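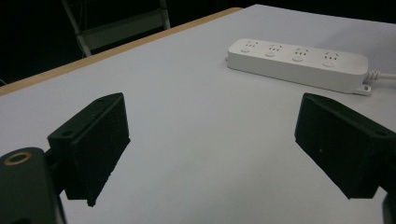 I have been meaning to write about the work table for months, and every time I sit down to do it I end up using the table for something else. So I'm writing this one on the couch with the laptop on a cushion and a cup of tea going cold on the arm, and we'll see how far I get.

Those of you who have been reading since the Bridville apartment will remember the old setup. I had a folding table with a leg that had to be talked into place, and on it lived the sewing machine, the iron, the glue gun, three jars of pens, and whatever mail I was avoiding. I sewed an entire set of curtains on that thing. I also once lost a seam ripper on it for so long that I bought two more (all three are in the drawer now, living happily together).

When we moved in November I told myself the new table would be different. It's a plain one, white on top with a light brown wooden edge running along the side, and I fell for the edge before I'd even looked at the price. My friend Margareta thinks white is a crazy choice for somebody who owns fabric paint. She may be right! But I cut a lot of dark cloth, and a pale surface is so much easier on my eyes in the evening, when I do most of my sewing. I can find a dropped pin on it. On the folding table, which was the color of strong coffee, I used to find them with my elbow.

The trouble was power. The room has one outlet that's any use to me, low on the wall, and for the whole winter I was crawling down there to unplug the lamp so I could plug in the iron, then crawling back to unplug the iron so I could see what I'd just pressed. You'd think a person would get tired of this after a week. I did it until the middle of March. I even got quite good at it, with one hand on the chair and the other feeling for the plug.

What finally changed my mind was Vesela coming over to hem a dress for her cousin's wedding. She watched me go under the table twice, very politely, and the third time she said, "Why don't you just get a strip with switches and put it up top?" And I stood there with the plug in my hand and had no answer for her at all.

So that's what I did. I went back and forth over it longer than I'd like to admit, because I'm the kind of person who can look at desk lamps for an entire weekend. I wanted a separate button for every outlet, I wanted it long enough that a fat plug wouldn't hog its neighbor's spot, and I wanted it white so it wouldn't shout at me from the table. I wasn't interested in anything with a glowing blue light. I have enough things in this house that glow at night.
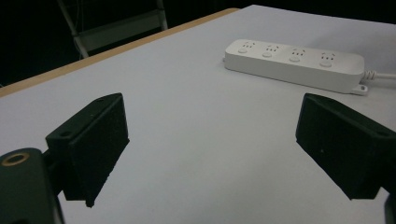

Four outlets, four buttons, and no more crawling.

I have spent a silly amount of time deciding what goes where. The sewing machine gets the outlet closest to the cord, and the lamp goes next to it. Then comes the glue gun, which I use less than I think I do, and the one at the far end stays open for charging my phone or for whatever a visitor brings along. Vesela has already claimed it for her little fabric shaver, and I've told her she can have it on Thursdays.

The iron isn't on the strip, by the way. My neighbor Tudor did wiring for most of his working life, and when I told him my plan he put down his coffee and gave me a talk about things that heat up. An iron goes straight into the wall, he said, and by itself. So the iron has the wall by the bookcase now, with the board set up next to it, and I've found I like getting up and walking over to press a seam. My back likes it too.

The other thing I'm trying to do is clear the table when I finish for the night. All of it, down to the white. The scissors go in the drawer, the thread goes back in its tin, and I give the whole top a wipe with a damp cloth, after first moving the strip well out of the way on a dry chair. I've managed it most evenings so far. There was one bad stretch with a quilt back that I won't go into, except to say that we ate around a lot of batting that week.

I still haven't settled where the strip should live for good. At the back it's out of my way but I have to stretch for the buttons, and along the side the cord ends up where I want to put my cutting mat. If any of you have a setup you love, please tell me in the comments, I read every one of them. Margareta's suggestion was to screw it to the underside of the table, and I had to explain to her about the crawling all over again.

Next week I'll be back to the linen apron, and I promise the pocket instructions are coming. I have them written down on the back of an envelope, and I know which drawer it's in.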